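Mixed-tone plank floors: your questions

Last updated 13 September 2018

We get a lot of post about floors where the planks don't match, and we love every bit of it. A floor that runs from brown to grey to tan and back again is a joy to live with, but it does raise questions, especially before the first box is opened. Most of the answers come from Muchen Lei, who plans the layouts at Presarari, and Wichai Wannasri, who has spent more of his life on his knees than the rest of us put together.

If yours isn't covered, write in.

Are the planks meant to be so different from each other?

Yes, and that's the fun of it! In a mixed-tone range the boards run through several shades, and you'll find a pale one lying right up against a dark one. Some have a quiet grain and others have big knots that you'll get to know by name. If you'd like a calmer floor, ask for a single-tone range instead. Please don't try to get there by sending back every third board.

How do I stop all the dark ones ending up in one corner?

Open several boxes at once and lay from all of them in turn. Wichai likes to spread a good part of the floor out dry, stand in the doorway, then swap boards about until nothing jumps out at him. It takes an afternoon in a medium-sized room. Put the kettle on and enjoy it, you'll never see the boards all at once like that again.

One thing to watch is boards with the same printed or very similar grain if you've gone for a laminate or vinyl. Two twins side by side will catch your eye every day for years.

Which way should the planks run?

Usually along the longest wall, or towards the main window. We do break this rule. Ruoxi Xue wrote to us in February about a narrow study where she ran the boards across the short side, and it looked lovely, much squarer than before. If your floor sits on joists and the boards are structural, they have to go across the joists, and that settles the matter.

How long should the boards be?

Long planks look wonderful in a big room and rather grand in a small one. The Stendeo boards we lay most often are 1,504 mm, and there's a longer one at 2,424 mm that is a bit of a beast to get up a staircase. Measure the turn on your stairs first. Cut ends get used to start the next row, so you'll have a mixture of lengths whatever you buy.

Do I need to leave a gap at the wall?

You do, with any floating floor. The maker's leaflet gives the size for your particular board. The skirting or a strip of beading covers it afterwards. Don't fill it with anything, however tempting it looks when the hoover nozzle keeps finding it.

Should the skirting be white or dark?

Muchen and Wichai have argued over this for as long as we've known them. White skirting against a white wall makes the wall look taller and leaves the floor to get on with things. Dark skirting draws a firm line all the way round, and on a floor with brown, grey and tan in it there is nearly always a plank that goes with it. Muchen is for dark. Wichai is for white, mainly as he's the one who touches up the paint.

Go dark if you have a plain room with white walls and not much on them — the edge gives your eye somewhere to stop. Go white if the ceiling is low.

Won't plain white walls look bare?

Not with this much going on underfoot. A mixed floor does the work that a rug and a feature wall would otherwise have to do. Choose a paint you can wipe, though. White walls pick up faint spots and scuffs near the skirting sooner than you'd think, and a matt finish doesn't take kindly to scrubbing. Keep a small labelled pot from the same tin for touching up.

Does it matter if I put metal stands or heavy furniture on it?

Stick felt pads under anything with feet, and look at them again every few months. Base bars and flat metal stands need a strip of felt along the whole length, as grit gets underneath and scratches when the thing is shifted. Lift, don't drag. Jinfeng Yuan moved a full bookcase on an old blanket folded twice and didn't leave a mark, so that's our recommended method now.

What about cables and extension leads?

Run them along the skirting wherever you can, and keep the power strip near the wall and out of the way of feet. A white lead shows up clearly against brown and tan boards, and some people are glad of that when they cross the room with a cup of tea. If you'd prefer it to vanish, a clip-on trunking in the same colour as the skirting does a very neat job. Never tape a cable straight on to the planks. The glue can lift the finish when it comes away, and Shengli Su has a long pale stripe in her hall to prove it.

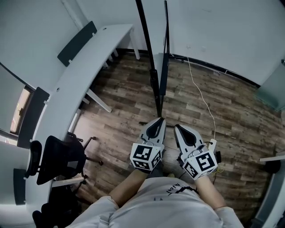

How do I clean it?

Sweep or hoover with the brush down, then go over it with a well-wrung mop. Follow the grain. Standing water is bad news for almost any plank, so wipe up spills as they happen. We like Peng floor soap, but any gentle cleaner that the maker approves will do. Steam mops are best kept for tiles.

Do mixed tones hide dirt?

Wonderfully well. Crumbs, dust and the odd bit of wool disappear into the grain. You'll be astonished by what comes up when you sweep.

Can I change a single plank later?

With most click systems, yes, though it's far easier near a wall than in the middle. Keep a spare box under a bed, lying flat. Ranges change and the new grey may not be the old grey.

Will you come and look at my room before I choose?

If you're within reach of our Braltska workshop, gladly. Otherwise send us the measurements and tell us which way the window faces, and Muchen will draw you a layout. Allow her a week or two, she does them by hand.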